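Well, the big move is done! After two years of talking about it I've finally left the old flat in Lenz and taken a little house up in Flernden, with a proper garden, a woodshed and a view that makes me late for everything. The removal van managed the last bend on its second go, and by six in the evening I was eating soup out of a mug as the bowls had gone missing.

The garden is mostly grass and nettles at the moment, but there's an old plum by the gate and somebody before me clearly loved rhubarb. I've dug one bed so far. It has beans in it, and a row of lettuces the slugs seem very pleased with. If any of you have seedlings to spare in June, I'll swap them for rhubarb – I have far more than one person can eat, even with custard.

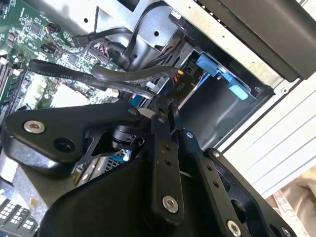 Issue 60

I've also been learning the paths. My favourite so far goes up through the trees and comes out by a trough where the water is so cold it hurts your teeth. I've been up there nearly every morning before breakfast (my knees have noticed). Take a jumper, even if it looks warm from the kitchen window.

A few of you asked about the Hamau walking weekend. Yes, it's still on, and yes, I'm still doing the sandwiches. Cheese and pickle or egg, and please tell me which before I go shopping, as last year I came home with eleven egg ones and ate them until I couldn't look at a hen.

My new postal address is at the bottom of the page. Letters very welcome – the box is enormous and looks sad with only the water bill in it.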